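Handheld first, arm later: an open afternoon with Isteck

Tshepo Chauke starts with the cable. Anyone who handles one of the grippers at an Isteck open afternoon is told where it runs before being told what the trigger does, and the talk on motors comes some way after that.

Chauke runs the demonstrations for Lekota, the company's cloth-handling project, and has done so since January. The visits take place in ordinary furnished rooms in Mavville. I went to one that began at two o'clock and spoke to him before it, during it and for half an hour afterwards.

The tool is a two-fingered gripper which the operator carries and closes by hand. Its position and the opening of the fingers are logged throughout, and a short run of work, from first approach to final release, is stored as one episode. Lekota had 3607 episodes on the day I visited, of which 3510 had passed checking.

"The other 97 are mostly tracking losses," Chauke said. "The tool goes behind something, or the operator turns too fast. We keep them, but they don't go into training."
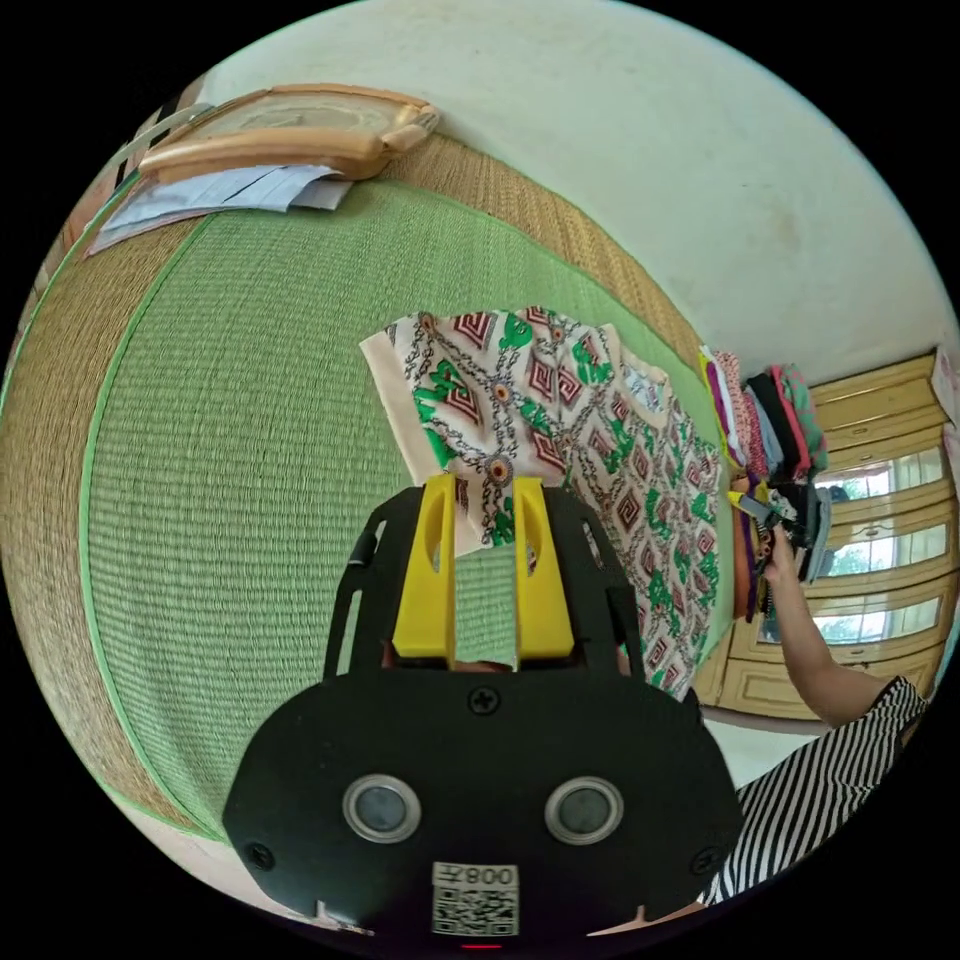
Gripper fingers closed on a patterned cloth during the demonstration.

I asked why the project had settled on cloth. He said that rigid objects had been the subject of the first year and had given good results on a bench, but that the requests from outside were nearly all for laundry and bedding.

"A box has six numbers. You know where it is and which way it faces, and you've finished. A cloth has as many as you care to write down. You pick up one corner and the other three go where they like."

The usual difficulty is the number of layers between the fingers. With a folded cloth, an operator who wants the top layer can easily take two, and the difference in finger opening is small. Chauke's operators are taught to come in low, close slowly and lift a short way before committing to the movement. Visitors, he said, tend to press down hard and then pull.

"Pressing is fine on a mat, which gives a bit. On a table you bend the fingers – and then I have to change them."

The fingers are treated as consumables. One pair is expected to last up to 348 episodes before the gripping faces are too smooth for thin cotton, and the wear is checked by lifting a standard handkerchief at the start of each day. The slots let the tips flex slightly. A softer version was tried and dropped, as it held the cloth well but released it late.

On choice of room he was brief. The team wants shelves, cupboards, glass and daylight in the recordings, along with surfaces that have not been cleared first. 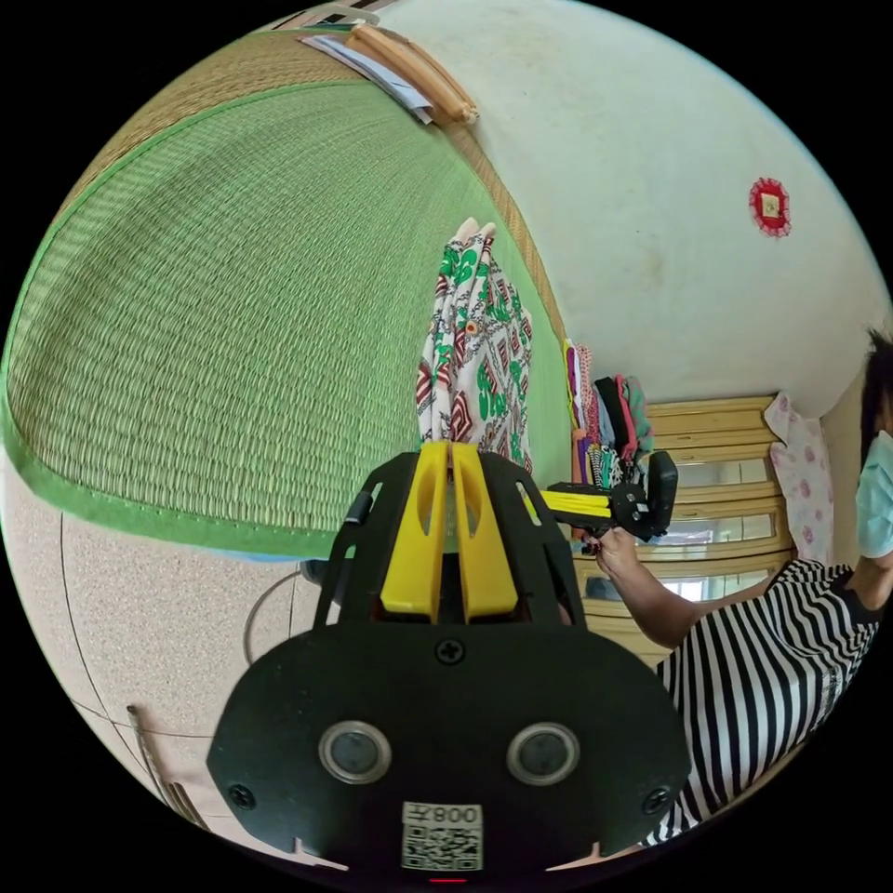
"If you tidy up, you teach it tidy," he said. "Then it meets a real pile of clothes and reaches for the wrong thing. Patterned fabric is useful as well. Plain white sheets are much harder to follow, and we have a separate set for those."

The software that sorts and replays the episodes is called Isik. At the end of the visit Chauke opened a recording from an earlier afternoon and stepped through it on a laptop, stopping at the moment of contact. Isik marks this point automatically, and he corrects the mark by hand where it is early. He estimated that it needed correcting in one episode out of 30, more often with thick towelling.

The trained controller is then run on a fixed arm at the Isteck workshop. Chauke would not give a success rate for folding. Picking up a single cloth by a chosen corner is reliable enough to show to visitors, he said, and turning a sleeve the right way out is not.

"People ask when it will do their ironing. I tell them we're still on corners."

Further afternoons are planned, with places for six visitors at each. Sleeves should be short or rolled up, and rings taken off before handling the tool.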